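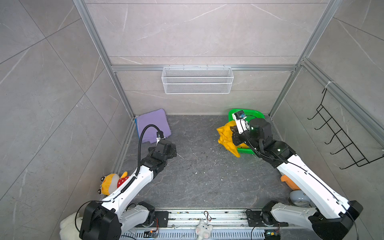

Preguntas frecuentes: célula bimanual Trellby

Última revisión: diciembre. Las respuestas se refieren a la versión actual del kit. Para unidades anteriores, consulte el manual que acompaña al equipo o escriba al servicio técnico de Sarstead indicando el número de serie.

EL EQUIPO

¿Qué incluye el kit?

Dos brazos con pinza, un carril metálico común con sus placas de montaje, la electrónica de control, el cableado y el software de teleoperación y registro. El recinto se suministra por separado, en perfil de aluminio cortado a medida. Los revestimientos de pared y suelo corren por cuenta del cliente.

¿Se puede comprar un solo brazo?

Sí, como repuesto o para ampliar una instalación existente. El software funciona con un brazo, pero las rutinas de manipulación textil requieren los dos.

¿Para qué tareas está pensado?

Para manipulación ligera sobre una superficie horizontal: recoger, trasladar, extender y doblar piezas de tela, introducirlas en un cesto y sacarlas de él. El equipo se vende para laboratorio, docencia y desarrollo. No está certificado para producción ni para trabajar junto a personas sin resguardo.

¿Qué tipo de tejido admite?

Paños de algodón, microfibra y punto fino, sin apresto. Los tejidos muy rígidos se escapan de la pinza al cerrar. Las prendas con cremalleras o botones metálicos pueden marcar las mordazas; el desgaste por esta causa no está cubierto por la garantía.

¿Cómo se extiende una tela?

El procedimiento habitual consiste en sujetar la pieza por un extremo con una pinza y llevar la otra al extremo opuesto. La segunda pinza no debe cerrarse hasta que la primera haya confirmado el agarre por corriente de motor. Si se cierran las dos a la vez sobre una tela arrugada, es frecuente que una de ellas tome dos capas.

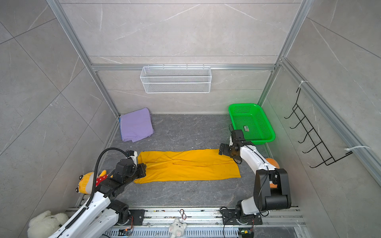 Paño amarillo extendido sobre el suelo de la célula, sujeto por la pinza izquierda.

¿Hace falta un suelo especial?

No, siempre que sea plano y no brille. Un acabado oscuro facilita la segmentación de telas claras. Las baldosas pulidas generan reflejos bajo iluminación cenital y obligan a repetir el ajuste de exposición de las cámaras de muñeca. La pelusa suelta no afecta al agarre, aunque sí puede acumularse en las guías del carril.

INSTALACIÓN Y CALIBRACIÓN

¿Cuánto se tarda en montar la célula?

Con el recinto ya armado, una jornada para dos personas. La nivelación del carril se lleva la mayor parte del tiempo. No apriete las placas de montaje al par definitivo hasta haber comprobado el paralelismo.

¿Es necesario calibrar cada vez que se enciende?

No. El arranque incluye una búsqueda de referencia en todas las articulaciones. La calibración completa entre brazo y cámara debe repetirse tras un golpe, un cambio de pinza o el traslado del equipo. El programa avisa si el error de reproyección supera el umbral configurado.

¿Se pueden colgar accesorios del recinto?

Sí. El perfil admite cestas, ganchos y soportes ligeros. Todo accesorio que invada el volumen de trabajo debe darse de alta en el archivo de obstáculos, también si se fija con bridas. El planificador no detecta por sí mismo los elementos añadidos.

¿Cómo debe ir el cableado?

Con holgura suficiente en el codo y en la muñeca para recorrer todo el rango articular sin tensión. Antes de la primera ejecución, lleve cada brazo a sus límites a velocidad reducida y compruebe que el bucle de cable no roza con las mordazas. Las placas electrónicas montadas en el carril deben quedar accesibles, pero fuera del alcance de las telas.

USO Y REGISTRO DE DATOS

¿Cómo se enseña una tarea nueva?

Por demostración teleoperada. Cada ejecución se guarda como un episodio con posiciones articulares, estado de las pinzas e imagen de todas las cámaras activas. El conjunto de referencia que acompaña al software, grabado en nuestro taller de Kestesau, contiene 773 episodios de doblado y recogida.

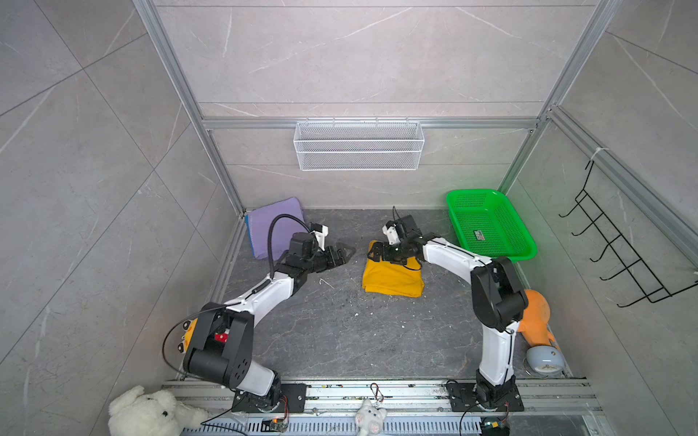 El formato de los episodios es abierto y está documentado. Pueden descartarse tramos, etiquetar fallos y reanudar una sesión interrumpida sin perder lo anterior. Conviene conservar los intentos fallidos con su etiqueta; el módulo de evaluación los utiliza para ajustar el criterio de parada.

¿Conviene variar la posición de los objetos entre episodios?

Sí. Una política entrenada con el cesto siempre en la misma esquina suele fallar en cuanto este se desplaza. Varíe también la forma inicial de la tela: plegada, extendida, arrugada.

¿Qué ocurre si se pierde el agarre?

El brazo se detiene, abre la pinza y vuelve a la altura de seguridad. El número de reintentos es configurable; por defecto son dos. Agotados los reintentos, el episodio se cierra como fallido.

¿Funciona sin conexión a internet?

Sí. La conexión solo se necesita para descargar actualizaciones.

MANTENIMIENTO Y SOPORTE

¿Qué mantenimiento requiere?

Aspirar el carril y el suelo, revisar el apriete de las placas y limpiar las lentes con un paño seco. No aplique aire comprimido sobre las juntas articulares: empuja el polvo hacia el interior. Las mordazas se sustituyen cuando el borde pierde el filo visible.

¿Quién presta la asistencia?

La asistencia remota depende de Svenja Lanz y atiende hasta las 17:00. Las reparaciones se envían a Hodoroagă; el plazo habitual de devolución es de 11 días laborables desde la recepción. Embale el brazo en su caja original, plegado en la posición de transporte.

¿Se ofrecen cursos?

Brigitta Gruber imparte una formación inicial en las instalaciones del cliente. Abarca montaje, calibración y grabación de episodios, y se contrata aparte del kit. El entrenamiento de políticas queda fuera del temario y se presupuesta según la tarea.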